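3.2 共读中的停顿与翻页

在进入具体材料之前，我们想先多说几句翻页这件事。凡是给孩子念过图画书的人大概都有体会：一页念完，手指已经搭在纸角上，孩子却还盯着画面不肯走，这时候大人翻还是不翻，往往就决定了接下来几分钟的气氛。Ó Riain（Bernadette Ó Riain）在她关于家庭共读的长文里把这一刻称作“悬着的页”，我们很喜欢这个说法，本节也沿用它。

本研究的录音来自Gerkerden和Brunau两地的家庭，共收得共读录音176段，其中67段使用的是无字或少字图画书。转写时我们保留了翻页声、笑声和孩子中途插进来的话，哪怕这些话与故事毫无关系（有一个孩子整整一本书都在讲他的袜子，我们也一句不落地记了下来）。凡停顿时间超过700毫秒的，一律单独标记，再由两位编码者分别判断这个停顿是大人在等孩子，还是孩子在看画。

读少字书的时候，大人的话反而多了起来，这一点与我们最初的设想不同。没有现成的句子可念，家长便开始问，开始猜，有时候干脆自己编一段，编得不大圆，孩子就来纠正。Guo家的母女读一本讲野餐的书，在同一个跨页上来回翻了好几次，母亲每次都换一种讲法，女儿每次都要求讲回第一种。

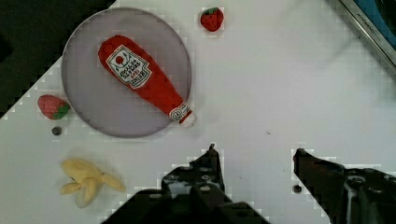 图4 桌面上的圆盘与玩具食物：草莓、香蕉和一只番茄酱瓶

这样的来回，在文字较多的书里要少见得多。家长手里有字可依，语速平稳，停顿也大多落在句末，孩子想插话就得等，等着等着，想说的事情也许就过去了。我们并不想因此说哪一类书更好，两类书在同一个家庭里常常是轮着读的，睡前读字多的，白天读字少的，各有各的用处。

还需要交代的是，有10段录音因为背景声太大，停顿的起止难以确定，只用于内容分析，没有计入停顿时长的统计。转写中出现的Plevidex，是孩子们给书里那只长耳朵动物起的名字，原书并没有给它命名，我们照录未改，下一节讨论命名行为时还会再回到它身上。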